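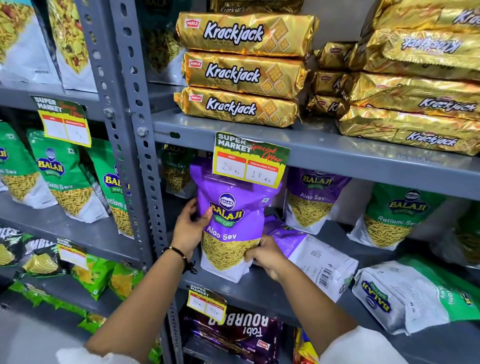 Aloo Sev packet held in two hands at the shelf.

Which grippers does the Naslow trial compare?
Two: the Vollari two-finger and the Tsikata suction cup. Both run on the same arm and controller.

Why snack packets?
They bend and crinkle – suction cups often leak on them.

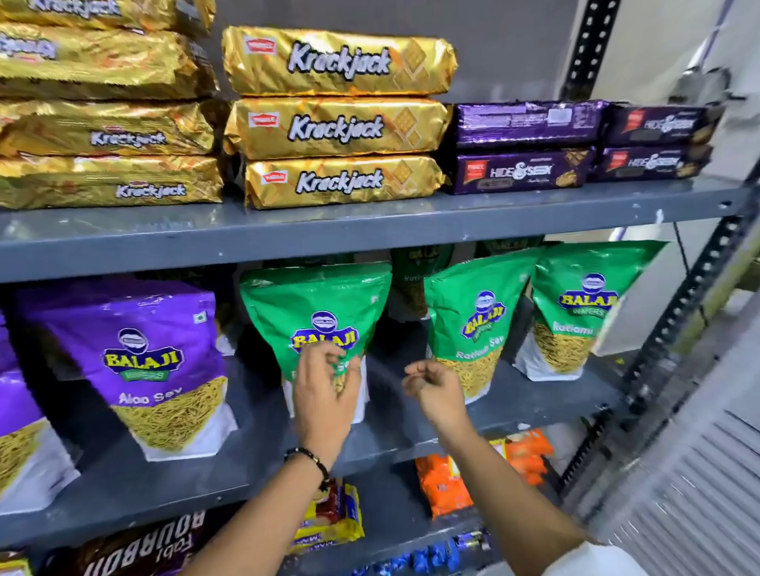 Each gripper gets 62 picks per packet type, with a limit of 11 seconds per pick.

Who do I ask about camera mounts?
Raili Saarinen at Stistatov.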